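The Trinstead table throw is a plain black cloth for people who do a lot on one table. Sorting games, block play, craft afternoons, laying out odds and ends before they go back in their tubs – we use ours for all of it, and it's the item in the Rusico range we get the most mail about!

The reason is pretty simple. Small colorful things look fantastic on black. A yellow ball is easy to spot from across the room, a white cube the size of a sugar lump doesn't vanish, and kids find the piece they want without tipping out the whole box (mostly).

## What it's like to use

It's cut generously, so it goes over the front edges of the table and falls in folds all the way to the floor. That makes a big difference to how a room looks, and it gives you a place to hide the storage bins too. The fabric is soft and fairly light. It does crease if you keep it folded, and we'd sooner say so up front. Jade Melnyk, who tests our fabrics, never irons hers and just lets the creases be. If they bother you, a warm iron on the back takes care of them.

Balls and studded building blocks both go nicely on it, along with bowls, shallow plates, play fruit, sponges, pens and whatever else has wandered in from the kitchen. A bowl at one side and a plate at the other make easy sorting stations, with everything else spread out between them.
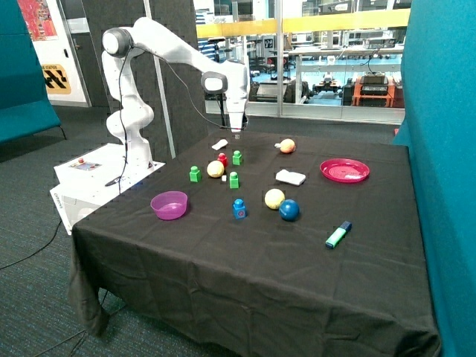
## Care

- Machine wash cool, with dark colors, and wash it once before first use.
- Line dry or tumble on low.
- Shake it outside after dough or chalk. Lint shows on black, so keep a roller handy.
- Highlighter usually comes out with dish soap if you get to it the same day. Cap your pens!

## Ordering

The item number is 2,097 for the black. Norbert Hegyi is working on a dark green for August, and the first swatches are lovely – deep and matte, a bit like a pool table. Each throw comes folded in a paper sleeve, with 2 spare clips for holding the back edge if your table gets bumped a lot.

Toys, bowls and plates aren't included. For an extra-long table, write to Zarmeena Hayat at the Devden shop with your length, width and height, and she'll tell you how far the cloth will drop on each side before you order.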